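How to sew a patterned border on the cuffs of a black house top

I like black clothes for home, but after some months they all look the same in the drawer. A border on the cuffs changes this very much, and it is a work for one evening. I explain it slowly, because when I learned it I had to open my seams two times.

What you need

One black top with long sleeves, soft but not too stretchy
55 cm of woven ribbon with a Greek key pattern, black and white
Black thread and white thread
Pins, small scissors, an iron and a needle

My ribbon is from Timora. Any woven ribbon is good if the pattern is not only printed on the surface.

Before sewing

Wash the top and the ribbon separately and let them dry. I skipped the ribbon once and later it became shorter than the sleeve, so the cuff looked like a small bag. Iron both.

Measure around the cuff where it lies flat. Mine was 19 cm. Add 2 cm for the joining and cut two pieces. Try to cut both at the same place of the pattern. With a Greek key you see immediately when one piece starts in the middle of a turn.

Sewing

1. Turn the sleeve with the right side out and put a folded magazine inside, so you don't catch the other layer with the pins.
2. Start at the underarm seam. Fold the first end 1 cm under and pin it.
3. Pin the ribbon around, with its lower edge exactly on the edge of the cuff. Do not pull it.
4. Fold the last end under also, and let the two folds meet.
5. Take out the magazine. Sew the lower edge first and then the upper edge, with small stitches. On the black line use black thread, on the white line use white.
6. Close the joining with five or six stitches by hand.

Press from the wrong side with a cloth between. Then do the second sleeve, and compare the direction of the pattern before you pin.

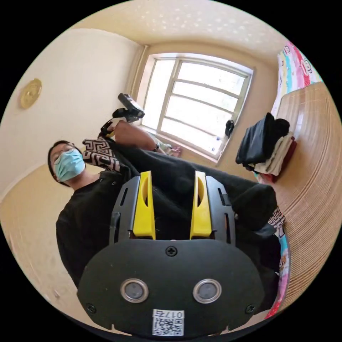
For checking the length, standing in front of the mirror is not enough. Lie down on the bed and stretch one arm up, because a sleeve moves much more than you think. With the arm reaching to the window like this, the forearm is bare and the watch has its place on the wrist, far from the black-and-white pattern. If your cuff catches on the watch when you lower the arm, fold the sleeve once and look again before you make the last stitches.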